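3.2 Surface finish and cleaning effort

Households in the Grodthorpe survey were asked how often they wiped down their main kitchen counter and which products they used. Of the 532 households that returned the form, 200 agreed to keep a cleaning diary through April. Wyss and Urbańczyk used the same diary format in their earlier study of rented homes, and the wording was left unchanged so that the two sets of answers could be compared.

Respondents often said that plain, light counters made them clean more often, while patterned surfaces were described as "forgiving." Crumbs and water marks are harder to pick out against veined or speckled finishes, and several diary keepers wrote that they wiped such counters by habit – usually after the evening meal – and did not wait until they saw dirt.
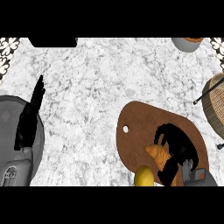

Figure 5. Grey and white marbled countertop with patterned tile beyond it (computer rendering).

Diary entries were coded by two readers working separately. Each entry was placed in one of 5 groups according to the reason given for cleaning, and entries with no stated reason were set aside. Differences between the readers were settled by discussion with Mathias Wyss. Wipe-downs lasting longer than 30 minutes were treated as deep cleaning and are covered in Section 3.4.

The diaries do not record the age of the counter or whether it had been sealed. Both may affect how easily stains lift, and the results for stone finishes should be read with this limit in mind.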